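A Room for the Night in Narville

Esperanza Vidal opened her guest house in Narville with 3 rooms and, as she tells me, without any plan. It was March, the rain did not stop, and the first guest was a truck driver who only wanted to sleep until noon.

"He paid me in coins," she says. "I put them in a jar and I still have the jar."

Today the house has more visitors, mostly people who walk from Skindamside to the coast. The walk is long and they arrive tired. Vidal gives them soup before she asks for their names. I asked her if this is good for the business.

"I don't know about business. A person with an empty stomach writes the name wrong and then I must do the form again."

She grew up in Ustach, where her mother rented one bedroom to teachers. From her she learned to choose cloth with a pattern. Vidal has tried plain white, like the hotels, and she did not like it. "White is for a hospital. I want that the guest opens the door and feels somebody lives in this house."

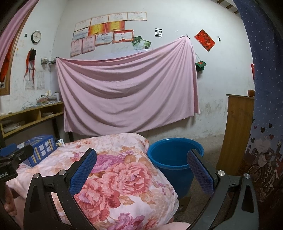
Peonies and roses on a pink bedspread.

The most difficult time was when the bridge at Gallardo was closed. For 26 days she had no guests at all. She had borrowed 3000 from her cousin, Esperanza Campos, and was ashamed to meet her in the street.

"We have the same first name, so in the family they always compare us. She never asked me for the money. She came on a Sunday and painted the kitchen with me."

The loan is paid now. Campos comes in the mornings to bake the bread, and the two women argue about salt.

Does she think about stopping? Vidal is quiet for a moment and looks to the stairs.

"When I was 30 I thought I would do it two years. Ask me again after the summer. Now I have to go, at four o'clock they arrive."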